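Chapter 7
Showing Before Telling

I learned to teach a robot by doing it badly. My first week on the Wostel rig I grabbed the hand controllers, squeezed, and swung the gripper right past the eraser (twice!). So we start small: a desk-tidying job in the simulator, two arms, a black tray and a few little things lying on the wood.
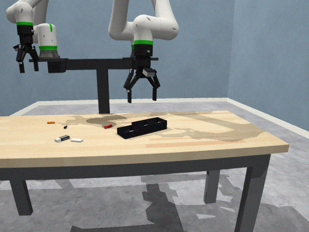 Ilaria Testa would rather you put the controllers down and push a real arm through the move by hand first, at least 20 times, so your wrists learn what a joint limit feels like.

Fair enough, and Section 7.2 does just that. But I like remote control for day one. You drive, the software logs every joint, and a bad run costs you nothing. Switch to the wrist view when you get close
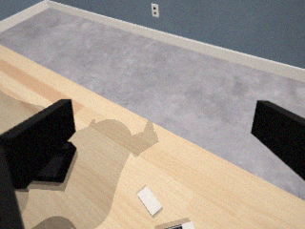
and slow way down before you close the fingers. Save all 21 runs, even the ugly ones. We'll need them in Section 7.3.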